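Search this site
Search for:
Search

February
Posted by Qusai Chidiac

Evening, after nine. I finished the children's book that my sister sent for my daughter, "The Goat of Mahasneh," and I want to write my thoughts before I forget them. It has 107 pages, which I thought was too much for a girl of six years. I was wrong. We read 20 pages each night and she was angry with me every time I closed it.

The story is simple. A boy named Rarnelar must bring his grandmother's goat over a mountain before the snow comes. The goat does not want to go. My daughter laughed very much when the goat eats the map. I also laughed, but I was more interested in the grandmother, who speaks little and knows everything. She reminds me of the women in my father's village.

I have one complaint. In the middle there is a long chapter in the town of Stidura, where the boy meets a merchant, and the merchant explains the price of wool. My daughter asked me, "Is he still talking?" I skipped two pages and she did not notice.

The English was good for me too. I learned the words "hoof," "stubborn" and "to graze." I wrote them in my notebook, where I now have 400 words since I began to read to her in this language. Some of them I still say badly, and she corrects me with great pleasure.

At the end the goat has a baby. I will not write more, in case my sister reads this, because she bought the book without opening it.

Tomorrow I must look in the library for the second one. It is thicker, 168 pages, and the goat is on the cover again. 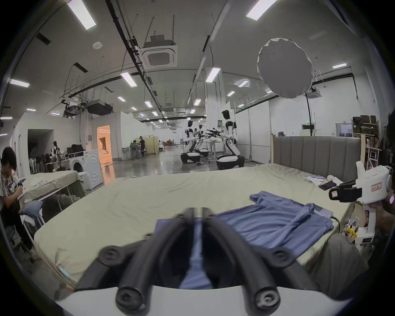 Morning, before work

The library has the second book, but another family has it now. I put our name on the list.

Last updated: February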